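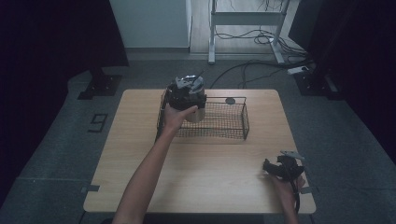

Wire Mesh Desk Baskets: Frequently Asked Questions

These answers cover the Uvstead open-top mesh basket in its rectangular version. For the round version, see the Komano page.

What is the basket made of?
Steel wire, welded at the crossings and powder coated after welding. The rim is a separate, thicker wire.

Can I stand tall containers in it?
Yes, if the base of the container is flat and wider than the openings in the mesh. Place tall items at the ends, against the short side. A tall item in the middle has no side wall close enough to hold it and will tip when the basket is moved.

Can cylinders be stored lying down?
Yes. Lay them parallel to the long side. Cylinders laid across the basket roll when it is lifted by one end.

Small objects fall through or get caught. What should I do?
Use a liner. Felt or cut cardboard both work. Flat round items such as lids and caps should not be left on the rim. Put them inside, on the liner.

How much weight can it carry?
The rated load is 8 kg, spread evenly. When the basket is lifted by one short side only, the limit is 2 kg.

Will it scratch a wooden tabletop?
It can if it is dragged. The bottom wires sit directly on the surface. Lift the basket to move it, or fit the Illés pads, which are sold separately. Check the pads for grit every so often.

How close to the table edge can it stand?
Keep at least 35 mm clear on all sides. On tables with rounded corners, measure from the curve and not from where the corner would be.

How do I clean it?
Brush out dust with a dry brush, then wipe with a damp cloth. Dry it the same day. Do not use scouring pads on the coating. Dishwashers are not recommended; water stays in the joints under the rim.

The coating has chipped. Is this covered?
Chips present on delivery are covered if reported within 2 weeks. Chips from use are not. Touch-up paint is available from the Nenorness store in black only.

Can baskets be stacked?
Empty baskets can be stacked for storage. Loaded baskets cannot. The rim is low and does not lock to the basket above it.

Who do I contact about spare parts?
Ronja Moen handles pads and paint. Questions about load ratings go to Tuva Rustad.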